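The slow way round Irnley

I had been on the island for less than an hour when Joar Hägglund handed me a bicycle, a paper bag of cinnamon buns and a hand-drawn map with the word "swim" written on it in five places. That, more or less, is the check-in procedure at Stakitby, and I can't think of a better one. 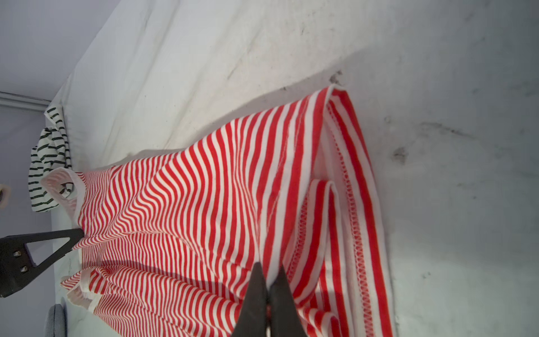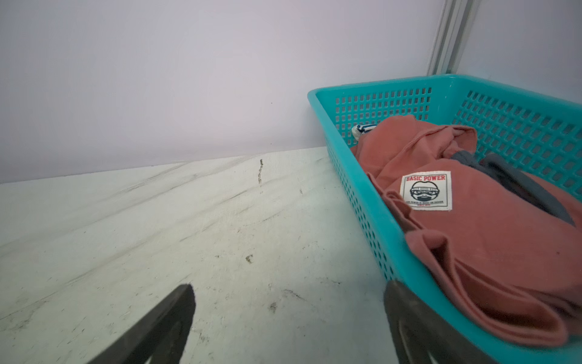

Red and white stripes, and a turquoise basket.

Stakitby is a cluster of old fishing cabins on the sheltered side of Irnley, a scrap of rock and heather you reach by a small ferry that carries the post, the bread and (on my crossing) a very calm goat. Joar took the cabins on with his partner, Séverine Perrin, when they had been shut up for years. The roofs leaked, the jetty had half gone and the only path down was a sheep track. They've kept the track! Your bags go down by wheelbarrow and you follow behind, with the whole bay opening up in front of you.

My cabin was called Opoku, after the boatbuilder who once worked from it, and it had a bed under the window, a stove the size of a hatbox and a shelf of swollen paperbacks. I slept with the door open and woke to oystercatchers making a tremendous racket on the rocks. By seven I was in the water. It was cold enough to make me shout, and I went back in twice before breakfast.

Breakfast is Séverine's department, and it is glorious. There's rye bread, smoked mackerel, soft eggs and a gooseberry jam I would have happily eaten with a ladle. You sit at one long table with whoever else is staying, which is how I met Abena Abubakari and Ekow Akolgo, back for their fourth visit and full of tips. Go to the north beach at low tide, they told me. Take a jumper. Don't bother with the road.

So I didn't. The coast path climbs from the cabins to the old beacon, 143 metres up and the highest point on Irnley, and from there you can see the mainland on one side and nothing but sea on the other. I ate my bun up there in a wind that kept trying to share it. The way down to the north beach is steep and a bit crumbly, but what a beach – pale sand, clear green water, a seal watching from beyond the weed – and for two hours I had it all to myself.

Evenings are for the boat. Clive Bloxham has run trips round the skerries for most of his life, in a broad blue launch he calls the Elonex, and he goes out at sunset if the swell allows. We saw puffins, then more puffins, then a porpoise rolling along beside us as if it had been booked. Clive cut the engine and we all just drifted and listened.

I'd meant to stay two nights and stayed five. Joar says the place is at its best in November, when the storms come in and the stove never goes out, and I have already asked him to keep Opoku for me.

Cabins sleep two and cost £67 a night with breakfast. The ferry takes bicycles but not cars, and there is no cash machine on the island.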